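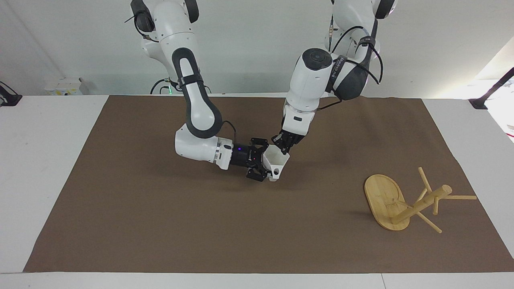

Cohort analysis

Cohort analysis is a method used in digital marketing and product management to study how groups of customers behave over time. A cohort is a set of people who share a starting point, most often the month in which they signed up, made a first purchase or installed an app. Following each group separately lets a company see patterns that a single site-wide average hides completely, and for many growth teams it is the first report opened in the morning.

Background

The idea is much older than the web. Demographers and medical researchers were tracking groups by year of birth or date of exposure long before anyone had a newsletter to send. Online businesses took it up once subscription software and mobile apps made repeat use more important than one-time visits. Early versions were built by hand in spreadsheets, and plenty still are! The spreadsheet remains a wonderful place to learn the method, as every step is out in the open.

Types of cohort

Acquisition cohorts group people by when they arrived. They answer questions about timing: whether customers who joined in January stay longer than those who joined in the fall, for instance.

Behavioral cohorts group people by something they did, such as finishing a setup guide, inviting a coworker or using a discount code. They are often the more exciting of the two for marketers, because they hint at which actions go along with long-term loyalty. Many teams combine both types, looking at one action within a single month's signups.

The retention table

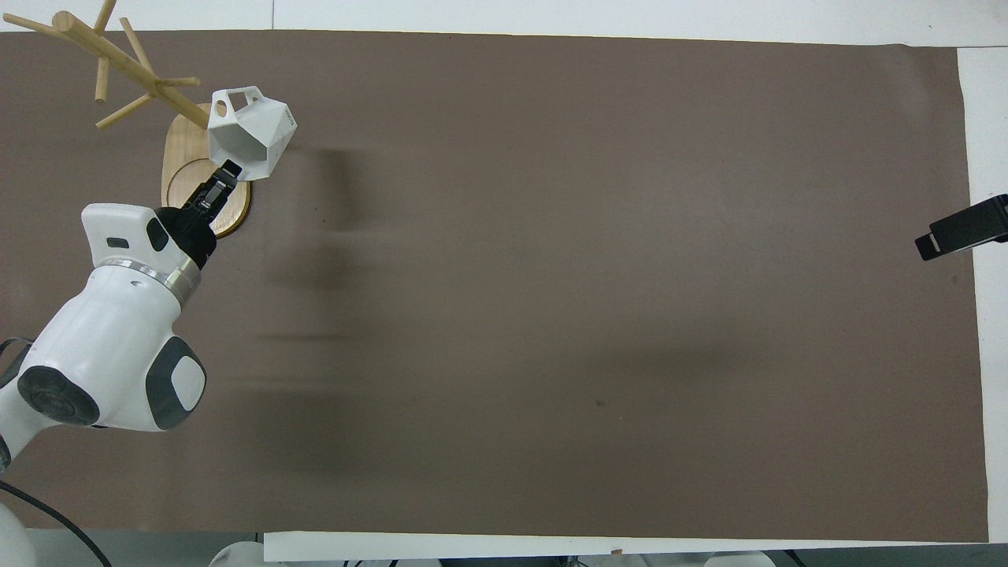 Results are usually shown in a triangular table. Each row is a cohort, each column is a period since the starting date, and each cell gives the share of the cohort still active. The table is triangular because newer groups have had less time to build up a history. Colors are commonly added, with darker cells for higher retention, and a change in the product or in the ad budget can then show up as a visible band across the rows.

Reading down a column compares different groups at the same age. Reading across a row follows one group as it gets older. Where the row levels off, the remaining customers have settled into a habit, and the height of that flat stretch is one of the most closely watched numbers in subscription marketing.

Worked case

Busdale, a meal-planning app, had steady overall traffic and believed its retention was healthy. A cohort table told a richer story. Of the customers who came through search, 75 percent were active after the first month. Among those who came through a paid contest, the figure was 29 percent, and by the third month it had dropped to 9 percent. The team moved its contest budget into search content and rewrote the welcome emails for both groups.

Limits

Small cohorts swing wildly, so a weekly table for a young site can be mostly noise. Definitions matter a great deal too. "Active" may mean a login in one company and a payment in another, which makes outside comparisons risky. Behavioral cohorts also invite confusion between cause and effect: keen customers may simply be the ones who invite coworkers. An A/B test is the usual way to settle the point.

Related terms

Churn rate, customer lifetime value, funnel analysis, RFM segmentation, survival curve

Last revised 27 March 2025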